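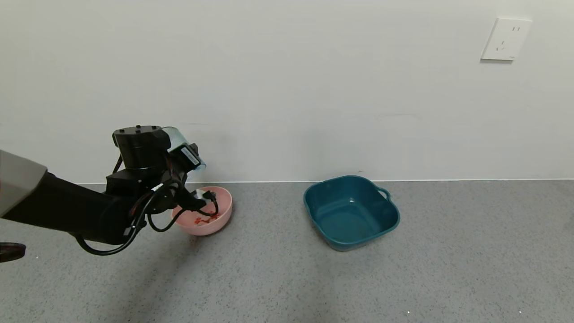 Kaede Tsuchiya demande si on ne pourrait pas sauter la ligne « câbles » cette fois et signer le bon de commande tout de suite, le prix Arai ne tenant que 14 jours. Non. On fait la liste en entier, ça prend une matinée, et le prix tient jusque là.

CHECK-LIST SÉCURITÉ AVANT ACHAT – bras manipulateur, poste au sol
Site : Idstead, local du bas
Date : 18 mars 2018
Rempli par : Remigiusz Michalski
Légende : OK / À REVOIR / NON / S.O.

1. FIXATION ET ZONE

1.1 Base du bras fixée, pas de jeu à la main : OK
1.2 Distance au mur suffisante à pleine extension : À REVOIR
Commentaire : mesuré bras tendu seulement. Refaire avec poignet plié, c'est là que ça dépasse. Si on prend le modèle long chez Arai il faut déplacer le socle, donc percer, donc devis en plus.
1.3 Marquage au sol de la zone : NON
Commentaire : ruban à acheter. Petit montant, passer sur la caisse courante, pas sur la ligne investissement.
1.4 Sol plat, pas glissant : OK

2. CÂBLES

2.1 Câbles du poignet gainés : NON
Commentaire : boucles libres sous l'avant-bras, une qui descend plus bas que le bord de la bassine rose. Risque d'accrochage. Gaine + colliers à chiffrer AVANT commande, le fournisseur dit « en option » et l'option n'est pas dans les 664 euros du kit poignet.
2.2 Connecteurs verrouillés côté poignet : À REVOIR
Commentaire : demander à Erusum s'ils font des prises à vis. Les fils fins me plaisent pas.
2.3 Longueur de réserve correcte : À REVOIR
Commentaire : trop de mou. Voir avec 2.1, même intervention.

3. POIGNET ET PINCE

3.1 Vis du bloc supérieur serrées : OK
3.2 Capot transparent en place, pas fendu : OK
Commentaire : prévoir 2 capots de rechange au budget. Pièce fragile, délai long.
3.3 Étiquette caméra lisible, reportée à l'inventaire : À REVOIR
Commentaire : inventaire pas à jour depuis novembre.
3.4 Force de serrage limitée : OK
3.5 Prise sur petits objets avec cordon : À REVOIR
Commentaire : la pince tient bien une petite pièce noire genre fiche au-dessus de la bassine, mais le cordon pend et passe par-dessus le bord. Ajouter ce cas dans les essais de réception, sinon Flerkico va nous livrer sur cubes en mousse et basta.

4. ÉLECTRICITÉ

4.1 Prise murale accessible, hors de portée du bras : À REVOIR
Commentaire : prise haute à droite. Atteignable ou pas avec le modèle long ? À mesurer, je ne signe pas sans.
4.2 Ligne dédiée : NON
Commentaire : gros poste du dossier. Electricien à faire venir avant le choix du modèle, pas apres.
4.3 Arrêt d'urgence à portée de main : OK
Commentaire : testé deux fois. Un deuxième bouton côté porte serait bien, à mettre en option 1.

5. BACS ET CONSOMMABLES

5.1 Bacs sans arêtes vives : OK
5.2 Bacs stables au sol : À REVOIR
Commentaire : la rose est large et peu profonde, la bleue carrée plus haute avec une anse sur le côté. Choisir un seul format et en commander un lot, ça évite de reprogrammer les hauteurs.
5.3 Bacs vidés entre deux séries : NON
Commentaire : reste des petits bouts rouge-orangé au fond de la rose. A nettoyer, et le noter dans la consigne.
5.4 Rien au sol dans la zone, hors bacs : À REVOIR
Commentaire : truc sombre côté bras. Ranger.

6. BUDGET LIÉ AUX POINTS CI-DESSUS

Kit poignet : 664 euros, hors gaine
Gaine, colliers, pose : autour de 500 euros, devis Erusum attendu
Capots de rechange : prix pas reçu
Ligne électrique : pas chiffrée, voir 4.2
Bacs, ruban : caisse courante
Formation opérateurs : oubliée dans la première version, à rajouter svp

Commentaire : on compare Arai et Flerkico à périmètre égal, càd gaine et essais compris. Pour l'instant les deux offres ne disent pas la même chose et la moins chère l'est parce qu'il manque la moitié des lignes.

AVIS

Commande : en attente. Bloquants 2.1, 4.1, 4.2.
Le reste peut se faire après livraison.
Kaede relance Arai pour prolonger l'offre, moi je prends l'électricien.
Visa : R. Michalski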